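The living room data problem

A dataset for household robots is mostly made of ordinary minutes. At Ritura, the unit of work is the episode: one attempt at one small task, started from rest and closed when the operator presses a pedal. The company set itself a target of 1,199 accepted episodes for its first soft-goods release, all of them involving cloth, cushions or packing film, and all of them recorded in furnished rooms.

The rooms matter to the method. An earlier collection, made in March on a plain workbench, trained a policy that did well on the bench and poorly anywhere else. The team traced most of the loss to lighting. On the bench, every shadow fell the same way. In a house, daylight comes in from one side, bounces off the floor and changes within the hour. The Plarcombe site was picked for its large windows and left with its blinds up.

Operators work in blocks of 100 attempts. Each block fixes the task and varies the starting position, the furniture and the time of day. The wrist cameras run for the whole episode, including the approach, when the hand is still over open floor and has touched nothing. Ritura keeps those seconds. A model that sees only contact learns very little about how to get there.

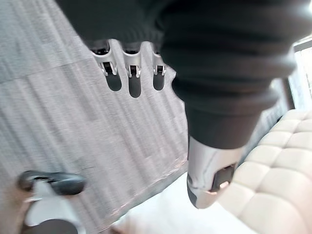
Mwanahawa Shirima thinks the approach footage is overvalued, and that half of it could be dropped at training time with no change in the result. Her argument is that the arm moves through free space in much the same way each time, so the extra samples add weight without adding information. She would spend the storage on failed grasps.

Ritura's engineers concede part of the point. Their loader already thins the approach by a fixed ratio, and the ratio is a setting that anyone using the data can change. They still record at full rate. Footage can be thinned later, and it can't be put back.

Failures are handled separately. In the first 300 attempts at the site, 188 were accepted on first review. The rest were not deleted. Each was given one of four labels: missed contact, slip, wrong object, or operator abort. Slips are the most useful of these -- the hand closes, the cloth begins to move, and the grip is lost partway through the lift. Reviewers mark the first video sample in which the object moves relative to the fingers, which gives the model a point in time to learn from.

The covering on the arm is a variable too. Fabric at the wrist changes what the camera sees, and a loose fold can hide part of a finger at the moment it matters. The logging software, Urio, stores a note on the sleeve with every episode, along with the camera exposure and the joint readings. Blocks with partial occlusion are kept in the same release as clean ones and tagged, so that a model can be tested on one after training on the other.
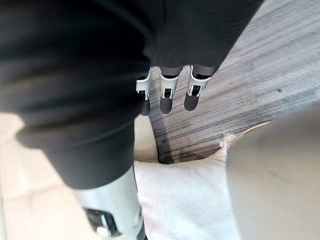 Thin plastic film is the hardest class in the set. It reflects the window, shows whatever lies behind it and gives almost no force reading when touched. Two reviewers label every film episode on their own, and a third settles any case where they differ. Most of the differences concern where the film ends. Agreement improved once the guide told reviewers to mark only the part of the edge they could see, with the hidden part left blank.

Training runs on Itel, the group's in-house scheduler, which rebuilds the policy after each completed block. The test rooms are held out entirely: different floor, different seating, different windows. Scores from the collection site are logged but are not used to choose between models.

The next block covers cushion placement -- lift, turn, set down against a seat back. The task sheet runs to two pages, most of it on what counts as upright.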